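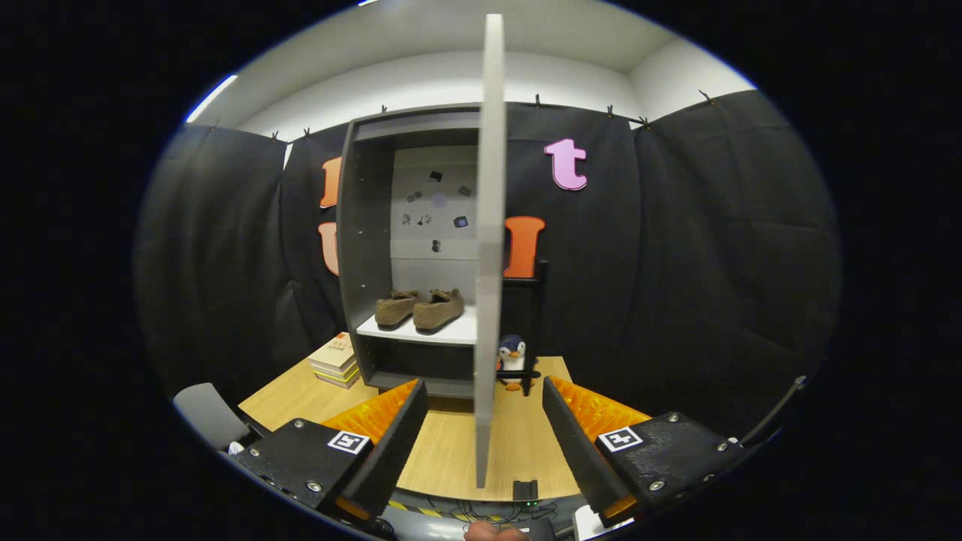 Can house slippers share a shelf with books and toys?

They can, as long as the slippers are clean, fully dry, and kept on their own board. Felted and fuzzy slippers hold dust and moisture, and both move easily to paper and plush. Give the slippers one level of the unit and keep the books and toys beside it or on another level.

The rest of this page covers how to set up a small open shelving unit for indoor footwear, starting with cleaning and ending with upkeep. The method works for one pair or for several. Set aside an afternoon for the cleaning and 15 minutes the next day for the shelf.

What you need

A soft clothes brush
Mild liquid soap or wool wash
Two old towels
A damp cloth and a dry cloth
Plain white paper or a clean cotton rag for stuffing
A tape measure
A pencil

Step 1: Clean the slippers

Take the slippers outside and knock the soles together to get rid of grit. Brush the uppers in one direction with light strokes. Hair and lint tend to collect along the seam where the upper meets the sole, so go over that part twice.

Spot clean stains with a little soap on a damp cloth. Dab at the stain. Rubbing roughs up felt and leaves a pale patch that shows more than the stain did. If the slippers have a care label that allows washing, follow the label. If there is no label, stick to spot cleaning.

Wipe the soles with the damp cloth and dry them with a towel. Rubber soles can take more soap than the uppers. Suede soles should only be brushed.

Step 2: Dry them all the way

Stuff the toes with paper or a rag and set the slippers on a towel away from direct heat. Leave them overnight. A radiator or hair dryer will shrink wool felt and make glued soles curl.

Put a finger inside the toe the next morning. If it feels cool, the lining is probably still damp. Change the paper and wait a few more hours. In July, when the air is humid, I allow a second night.

Step 3: Measure before you place the board

Measure the longest slipper from heel to toe, then the width of the pair side by side. Compare these with the inside of the unit. You want a finger's width of space at each end so the toes are not pressed against a panel.

Next, check the height. Low slippers need little headroom, but you have to get your hand in over them. If the board is adjustable, mark the position in pencil on both sides and check that the marks match before moving the supports. A board that tilts even slightly will let smooth-soled slippers slide forward.

A single unit in a bedroom or den usually has to hold other things too. My own, which came from the Ridia store in Korkutberg, is 104 cm wide and 40 cm deep, so a pair of slippers can sit sideways or toes-first. If yours is shallower, turn them sideways. They take up more of the width that way, but nothing hangs over the front.

Step 4: Wipe down the unit

Empty the level you plan to use. Wipe the board, the sides, and the back panel with the damp cloth, then the dry one. Dust shows more on dark finishes and scuffs show more on white ones. A light-colored board under brown slippers will need wiping more often, but you will be able to see when.

Let the board dry before you put anything on it.

Step 5: Arrange the pair

Place the slippers side by side with both toes pointing the same way. Keep them flat. Standing them on their heels saves room, but the uppers slump and stay that way. Do not stack a second pair on top of the first.

If you use a liner, pick one you can wash. Cotton and thin felt are fine. Ratree Suwannarat, who has been making felt slippers for years and taught me most of the cleaning steps above, leaves her boards bare so air can get under the soles.

Step 6: Place the books and toys

Books are best in a flat stack next to the unit or upright on a different level. Put the largest book at the bottom of a stack and line up the spines so you can pull one out without bringing down the rest. Keep stacks low enough that they do not lean.

Small plush toys can sit in front of something firm so they stay up. Brush them when you brush the slippers, with a separate brush.

Leave some space open. An unused level gives you somewhere to put things when you clean, and it keeps air moving through the unit.

Upkeep

Brush the slippers once a week. I do mine on Wednesday, along with the shelf. Wipe the soles whenever you have worn them in the kitchen. Check the inside of the toes every month or so for dampness or odor.

If a smell develops, sprinkle a little baking soda inside, leave it overnight, and shake it out outdoors. Repeat once if needed. If the smell comes back after that, replace the insoles if they come out.

For storage over the summer, clean and dry the pair as above and put them in a cotton bag with a cedar block. Plastic bags trap moisture. Write the date on a slip of paper and tuck it in with them.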